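Looking after the two-armed machine at Verkthorpe
Reading time: 3 minutes

Several of you wrote in after the March issue asking how we set up our simulated house robot, and since I can never resist talking about it (my family will confirm this), I asked Ivars Grīnberga to let me sit beside him for a morning while he went through it. Ivars keeps the whole Restetow setup in order, virtual house and all, and he is very patient with people who ask the same thing twice.

He starts with the fingers, always. Each gripper gets opened wide and looked at against something pale and regular, and the louvered panels do nicely for that because a crooked finger shows up so plainly beside all those straight grooves. 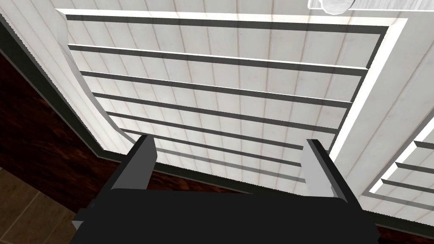 Arms before errands

Next come the arms. Ivars brings both of them up in front of the body and checks the joints from the base to the wrist, left and then right, writing down the zero position of each. If one has wandered he puts it back by hand in the settings file, saves, and reloads the house. It's slow, and I drank a good deal of coffee, but he has a lovely way of humming through it!

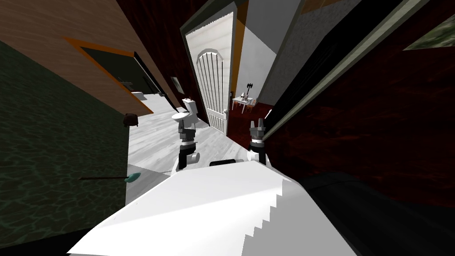

Once the zeros are written down he runs the 10 short reach moves, slowly the first time and then at working speed. The Christodoulou controller keeps a log of 700 lines for each run, and he reads the end of it first, where the trouble usually collects. Last month it was a wrist limit typed in with the sign the wrong way round, and it took the two of us most of an afternoon to find it. 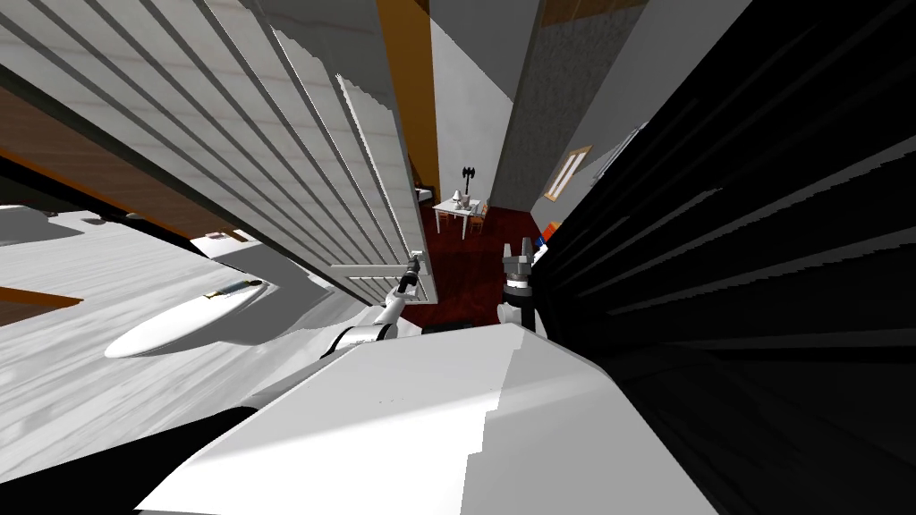

How often does the setup need to be checked?
Every 100 runs, and again after any change to the house or the arm settings, however small it seemed when you made it.

The last part is contact. Simulated fingers can sink into a counter or shiver against it if the contact values are off, so Ivars brings a gripper down near a flat surface with the fingers apart and watches for any trembling before he lets it close on a thing.
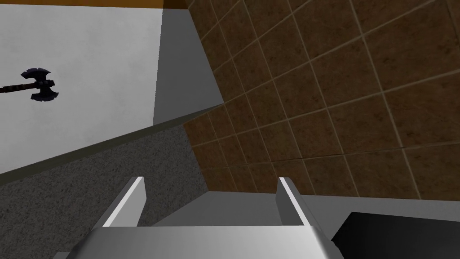
If you'd like to try it

The Lilton settings pack has been refreshed with his latest zeros, and there are 3 places left for the next sit-in morning. Bring your own log if you have one that puzzles you, and do bring a sweater, the room is chilly.

Related items
Reading a controller log from the bottom up
Wrist limits and how we got ours wrong
A visit to the Lilton workshop

Contact the newsletter desk | Copyright Verkthorpe | Back to top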